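About us

We use cookies to count visits to this site. Accept | Settings

Trurnico is a small workshop in Kulumthorpe. We set up, look after and repair two-armed robot cells for firms that have one or two machines and no robot engineer of their own.
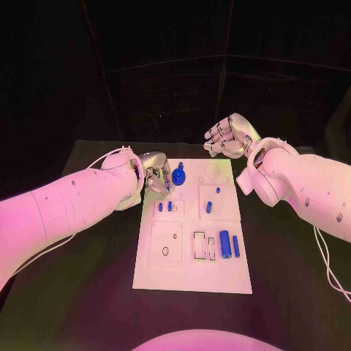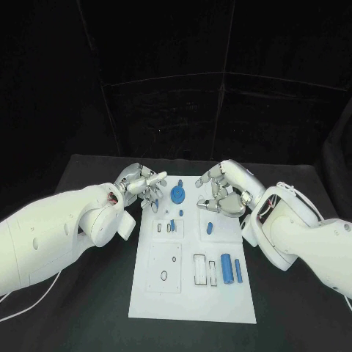
Both arms at the white board, with a small blue peg in the left hand.

Halvard Berge started the firm after 30 years in machine repair. Gerrit Fourie joined in April and runs the bench. A standard service visit takes 2 days. We check every wrist joint and cable first, then the fingers, then run the board – pegs, gear and cylinders – until the hands place parts the way the customer needs. Worn finger joints are swapped on site. Arms with wiring faults come back to us.

We keep 744 spare parts on the shelf and answer the phone within 45 minutes in working hours.

2 comments

Ngubane: Gerrit sorted our left wrist in a morning. Good service.

Nosholm Stores: Do you cover single-arm cells as well?

Shares: 45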